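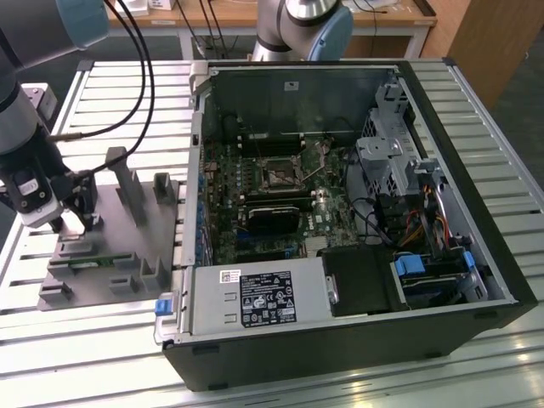 Old RAM from the office clear-out, keep or toss?

brassmonkey80
Work is closing the Praddale office in October and I came home with a shoebox of memory sticks. All old, all pulled from desktops that ran fine. My wife says I have until Monday. Are these worth listing or am I about to become a man with a shoebox?

tinfoil_larder
You're already a man with a shoebox. Sell them as one lot, "untested," and be done with it.

quietfan
Don't say untested if they came out of running machines. Put two in a spare board, run a memory test overnight, and list them as working pairs. I got 80 bucks for a batch that way last year.

tinfoil_larder
80 bucks for how many nights of listening to a fan?

quietfan
I sleep fine, thanks.

Ikness
Check the labels before you do anything. If any say ECC, those are server sticks and most desktop boards won't take them. People buy them anyway and then open a return. Ask me how many feedback points I have left.

brassmonkey80
Sorted a few at lunch. Half are Vostarex, which I've never heard of.

Ikness
Cheap, but they work. I've had a pair in the garage PC for years. It plays the radio and runs a spreadsheet about paint.

mossy_517
Disagree with everyone. Give them to a school or a repair club. The postage will eat whatever you make.

tinfoil_larder
The school doesn't want them either.

brassmonkey80
Update: listed as a lot, $30. One watcher. Pretty sure it's my wife.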